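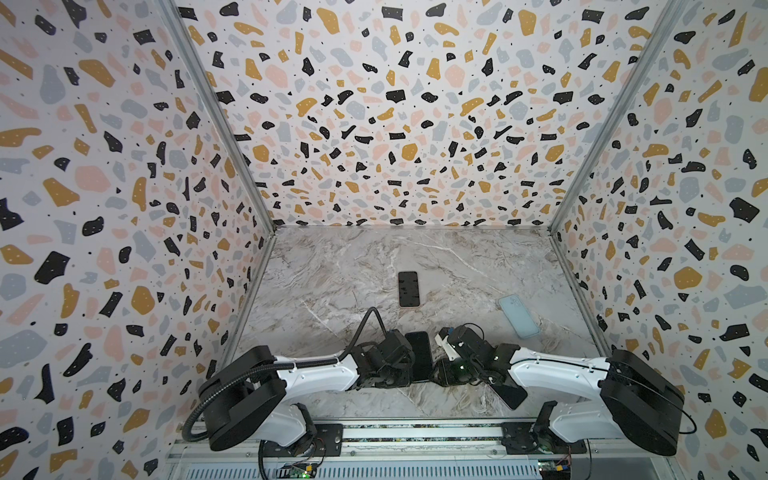 Section 2: Getting your old phones ready to pass on

Most households have a drawer with a few old phones in it, and most of us mean to do something about them one day. This part of the Plomeo household guide takes you through the job at an easy pace, from finding the right charger to handing the phones over to somebody who can use them. Set aside an afternoon if you can. The work itself is light, but there is a fair bit of waiting while things charge and copy, so have a book or a pot of tea nearby.

Before you start

You will need a clear, flat surface, a soft lint-free cloth, a few dry cotton buds, some sticky labels, a pencil, and whichever charging leads you can find. A SIM tool is handy, though a straightened paper clip does the same job on most phones that have a tray.

Caution: If a phone is swollen, or the screen is lifting away from the body, don't charge it and don't press it flat. Put it somewhere cool, away from anything that burns easily, and ring your local recycling centre for advice before you move it any further.

Sorting

1. Lay the phones face up with a little space between them, so that you can see every screen and nothing gets scratched. Do take off any cases first -- grit likes to collect underneath, and it is better in the bin than on the glass.

2. Give each phone a label on the back with the name of the person who used it last. If you can't agree on whose it was, leave the label blank and come back to it once the phone is switched on.

3. Put each phone on charge with a lead that fits it properly. A phone that has been in a drawer for a long while may show nothing at all for the first half hour, so please don't give up on it too soon.

Note: Flor Puma, who wrote the first version of this guide, liked to charge everything the evening before and begin after breakfast. It's a very pleasant way to do it if you have the sockets.

Saving what you want to keep

4. Switch on the first phone and unlock it. Try the old household passcodes before you try anything clever, and stop after a few wrong guesses, as some phones will lock you out for longer each time.

5. Copy the photographs and videos to your computer or a memory stick. With 1000 pictures or more, it's kinder to the phone (and to you) to copy them in batches of 300.

6. Open a handful of the copied pictures, old ones and new ones, to be sure they have come across whole. Then do the same for contacts, voice messages and notes, which are easily forgotten.

7. Sign out of every account on the phone. Don't skip this one, even if you are in a hurry, or the next owner may be asked for a password they haven't got.

Clearing and cleaning

8. Take out the SIM and any memory card. Tape them to a piece of card with the name on it.

9. Choose the full reset in the settings menu and let it finish with the lead plugged in.

Caution: A reset can't be undone. If you have any doubt about step 6, go back and look again.

10. Switch the phone off, unplug it, and wipe the glass with the dry cloth. Use a cotton bud around the edges and the buttons. Keep sprays and kitchen cleaners well away from it.

Passing them on

11. Wrap each phone separately in paper or bubble wrap, and tuck its lead in beside it if you have one to spare.

12. Fill in form 1761 from the back of this guide, one for each phone, and slip it inside the wrapping. Phones in working order go to the Chambi counter; those that won't start go to the Altosum collection box beside it.

If you get stuck at any stage, leave the phone as it is and write to Adi Lumenta at the Plomeo help desk, giving the make of the phone and the number of the step you had reached.

Section last revised 2021-06-22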